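Print this page
E-mail this page

The Big Clear-Out: benchtops, before we believe the brochure

By Dzintra Avotiņš
November

Irkside has decided that a tidy workroom starts with a bare surface. I have heard this before. The last clear-out cost us $300 in tubs and labels, and by the next Friday I couldn't find the good scissors. Still, I said I would keep notes, so the notes start with the bench stage and I will add to them as the rooms get done. Read on at your own pace. 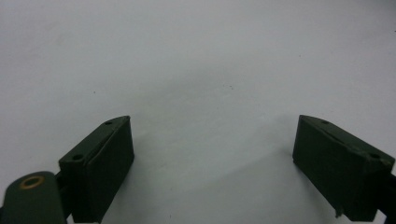
Palumbo's organising guide runs to 148 pages and spends a fair few of them on colour. Pale surfaces, it says, make a room feel calm and show you what needs wiping. I'll grant the first part. A flat greyish white with nothing set down on it does look restful, and dark green stands out against it very nicely - so would a coffee ring, I suspect. My own bench at Gratomville is brown and has forgiven me a great deal over the years.

The guide also wants every item given a "home" before it goes back. We listed 212 items for the Brunddale cupboards alone and I gave up arguing about the glue. If the homes are still in use when the heaters come on again, I will happily eat my words and post the cupboards next.

Print this page | E-mail this page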